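A visit to the Widholm collection rooms
December 2020

Our group of six took the early train and were met at the gate by Indrek Strazds, who runs the day-to-day work at Widholm. The firm has the upper two floors of a former carpet warehouse. From the road there is no sign, only a door number and a bell, and two of us walked past it.

We signed in, put on fresh masks and were split into two parties of three. One went first to the storage floor and the other to the collection rooms, and we swapped over after the tea break. I was in the second party, so I saw the storage floor last.

Widholm does not build robots. It gathers examples of household tasks done by people, and passes them on to firms that train the systems. The two customers we were told about are Arach, which wants kitchen work, and Bako, which wants laundry and bedding. The order for Bako was the one being filled in November and is still going on. It calls for 2000 examples of cloth handling, and they had 800 accepted when we called. Mr Strazds thought they would be done by spring.

An example is one person doing one short task from start to finish with a gripper in each hand. There is a camera on each gripper and another worn on the head, and all of them record together. The person works the fingers by squeezing, so what the gripper does to the cloth is what the hand decided. The learning system later gets the pictures and the finger positions side by side.

The rooms are furnished like ordinary ones, with beds, wardrobes and kitchen tables, and the furniture is moved every week or so. Hubert Urbańczyk, who has been recording there for over a year, was working on a bed task and let us stand by the door. He did not talk while recording and asked us not to either.
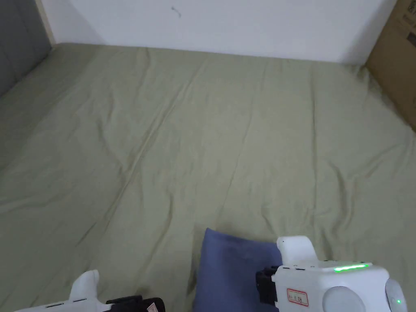
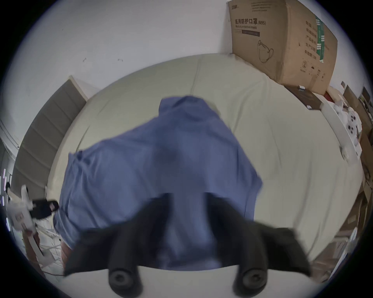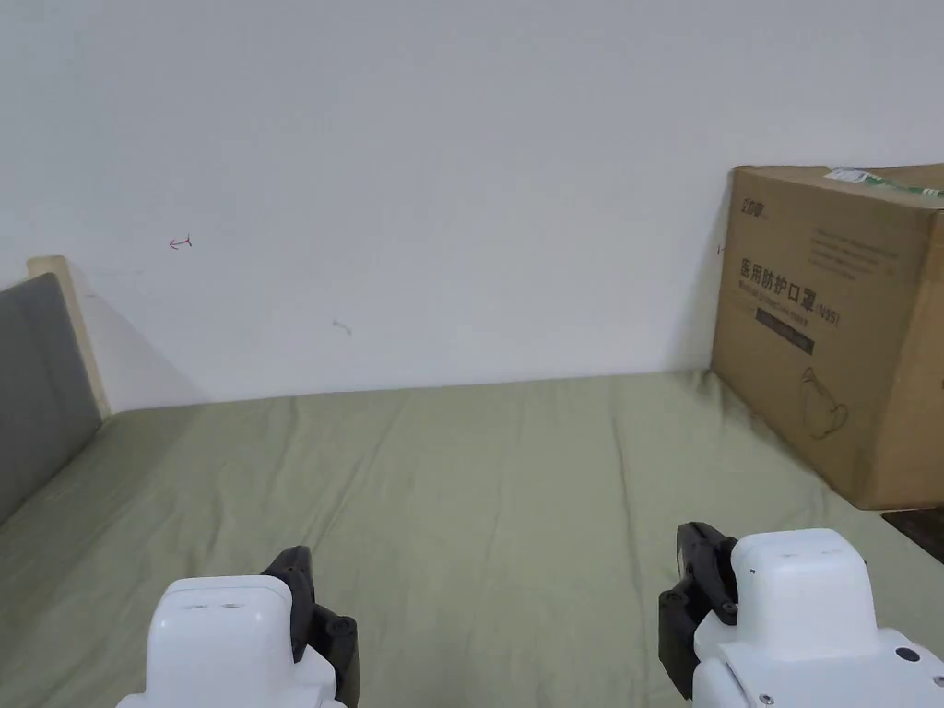
Bed work with blue cloth and without, two views from the head camera and one (the middle one) from a gripper.

Between takes he answered questions. The hardest part, he said, is slowing down. People new to the work handle cloth at their normal speed and half of what they record is blurred past use. The second hardest is leaving mistakes in. If a corner slips he is meant to pick it up again and carry on, as he would at home, and only stop if the cloth goes on the floor. I asked whether his arms ached. He said his wrists did in the first month.

Each recorder has a target of 19 accepted examples in a session, and a session lasts half a day. Anything beyond that tends to be thrown out for sloppiness, so they no longer ask for it.

After tea we went down to the storage floor. Recordings are checked by eye at a row of desks, at double speed, and marked as accepted, rejected or to be looked at again. The record keeping is done in an application they put together themselves in Mendix, and one of our party who uses the same thing at work had a long talk with the checkers about it. I did not follow most of that. Rejected takes are kept, as one customer has begun asking for them.

We asked how many examples a system needs before it can fold a towel. Mr Strazds would not give a figure. He said that almost 1000 had been enough for a customer's first trial with one size of towel on one table, and that the same system then did badly on a bed — the surface was soft and the cloth sank into it. This is why the beds and sheets are changed so often now.

There was some discussion about pay and about what happens to the recordings of people's hands and voices. Sound is removed before anything leaves the building. Recorders are paid by the session and not by the example, which we thought sensible.

We left shortly after three. The lift was out of order, and anyone planning a visit should know that it is four flights up. Parking is at the back, through the second gate.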